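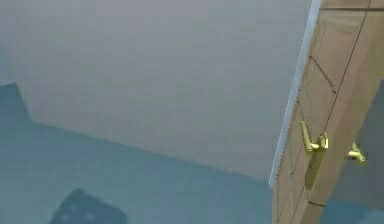

Cleteck releases Varum low-sheen coating for interior walls and ceilings

CORKODCOMBE, November — Cleteck has released Varum, a water-based low-sheen coating for interior plasterboard, set plaster and previously painted masonry. The product replaces the company's existing ceiling and wall lines with a single formulation and is available to trade customers from Wednesday.

Varum is supplied as a white base and three tint bases. It is intended for residential fit-outs, aged care, student housing and light commercial interiors where walls and ceilings are specified in different colours but maintained by the same contractor. Until now, Cleteck customers carried a flat ceiling paint and a separate washable wall paint, with different recoat intervals and different primers.

The new binder, developed at the company's Corkodcombe laboratory under the working title Kozan, cures to a closed film at low sheen. In internal testing to the company's wet scrub method, panels withstood 200 cycles without visible burnishing at a viewing angle of 20 degrees. Panels were conditioned for 48 hours before testing.

"Sheen variation at lap joints has been the most common complaint on large ceilings, particularly under raking light from a full-height window," said Leonie Thaler, technical manager at Cleteck. "The open time on Varum has been extended so that a roller edge can be picked up before it sets. Applicators should still maintain a wet edge and finish in the direction of the main light source."

Recoat time is around 2 hours at moderate temperature and humidity. In cold or poorly ventilated rooms the interval should be extended until the first coat no longer marks under light finger pressure. Full cure takes considerably longer, and new surfaces should not be washed during the first few weeks.
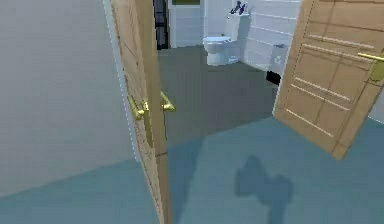
Varum is not recommended for doors, architraves or skirting boards, or for any timber subject to regular hand contact. Cleteck advises using a water-based enamel on these elements and cutting in the wall colour last. Clear-finished joinery should be masked with a low-tack tape, removed while the final coat is still soft. Door furniture is best taken off before work begins — splashes on plated or lacquered metal can be lifted with clean water while fresh, but solvent cleaners may damage the finish.

Unsealed plasterboard requires one coat of a compatible acrylic sealer. Glossy surfaces should be sanded to a uniform dull finish and dusted down. Water stains, nicotine and tannin bleed need a stain-blocking primer, as Varum has no blocking properties of its own.

Existing Cleteck colour formulas have been rematched for the new tint bases. Deep colours, including the darker blue-greens and charcoals, may need a third coat over white or pale substrates. Contractors part-way through a project should complete it with the original product and not mix the two systems on one surface.

Technical data sheets, safety data sheets and brush-out cards are available from the Cleteck trade counter in Corkodcombe.

Media and technical enquiries: Leonie Thaler, Cleteck, Corkodcombe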